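Call for contributors: Grallar comics anthology, issue 4

Grallar is a black-and-white comics anthology published twice a year from Grallatley. We are looking for writers, artists and writer-artist teams for the fourth issue, which goes to print in July. The theme is "Machines at Work". You can read that however you like. Science fiction is welcome, and so are stories about a bus depot or a broken till.

We want short, complete stories. Please don't send the first chapter of something longer - we have no room to carry a serial, and readers of the last issue told us they prefer an ending.

What we are looking for

Strips of 2 to 4 pages, portrait format, black and white or greyscale. Lettering can be by hand or digital but must be readable at A5. We also need single-page illustrations and a cover artist. The cover is the only part printed in colour.
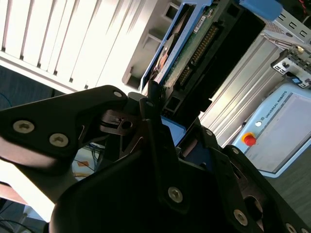 Black gripper and hard disk drive.

You don't need to have been published before. Three of the artists in the last issue had never been in print. We do ask that the work is your own and hasn't appeared in another book or magazine. Pages you have posted on your own website are fine.

Pay and rights

Strips are paid at a flat rate per page, on publication. The cover fee is £200. Everyone in the issue gets 3 printed copies. You keep the copyright. We ask for first print rights and the right to sell a PDF of the issue through the Urnerard online shop.

How to apply

For a strip, send a one-paragraph outline that includes the ending, plus samples of finished comics pages. Writers without an artist should send a script of one complete page and say so in the email - Parveen Chaudhry, who edits the book, will try to match you with someone. For the cover, send a link to your portfolio and a rough sketch.

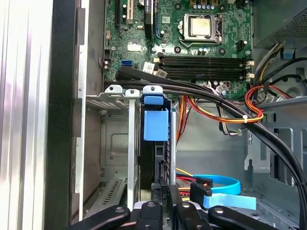
Open desktop tower with the motherboard showing.

Put "Grallar 4" and your name in the subject line. Large files should be sent as a link, not attached. Questions about page sizes, bleed and file types go to Gyu-bin Bae, our production editor, who can also send you the page template.

Outlines are read as they come in. If yours is accepted, you will be asked for pencils or layouts first and finished pages after that. Contributors to our earlier one-shot, Chou, are welcome to apply again.

Posted 18 Mar 2020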